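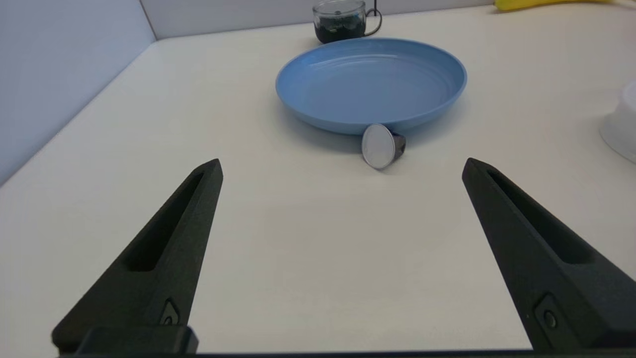

Questions I Get About Plastic Plates

I'm Sinéad Buckley, and I run a small shop called Usteo where I sell everyday tableware, most of it plastic. The same questions keep landing in my inbox, so I've put my answers in one spot. Last updated Feb 22, 2020.

Why plastic and not stoneware?
I like stoneware! I also drop things. A light plate is easy to carry out to the porch, easy for kids to set the table with, and it doesn't chip the sink. We eat off plastic at my house most nights.

What colors do you carry?
Light blue is the one I reorder the most. It looks great on a white table, and toast crumbs don't show up much on it (I have opinions about crumbs). The Udis line also comes in yellow and a soft green. I had a red one in October and it sold out before I got one for myself.

How big are they?
The dinner plates in the Sezer line are 10 inches across. If your cabinets are shallow, measure before you order - mine are, and I had to move a shelf.

Can I put them in the microwave?
Please don't, unless the bottom of the plate says you can. Some of mine are fine for it and some aren't, and the listing will tell you which.

What about the dishwasher?
Top rack, away from the heating element. I skip the heated dry and leave the door open a crack overnight.

My plate lost its shine. Can I get it back?
Not all the way, sorry. Scouring pads are usually the culprit, so switch to a soft sponge. For tomato stains I make a paste of baking soda and water, leave it on for an hour and rub it off with my fingers. It works pretty well on the light colors, and if the plate has ridges, an old toothbrush gets into them.

Do you sell singles?
Yes, or a set of 2, or the Vokik picnic box if you're feeding a crowd. I'll mix colors in a set if you leave me a note at checkout.

What if one shows up cracked?
Send me a picture and I'll mail you another one. You don't need to ship the broken one back.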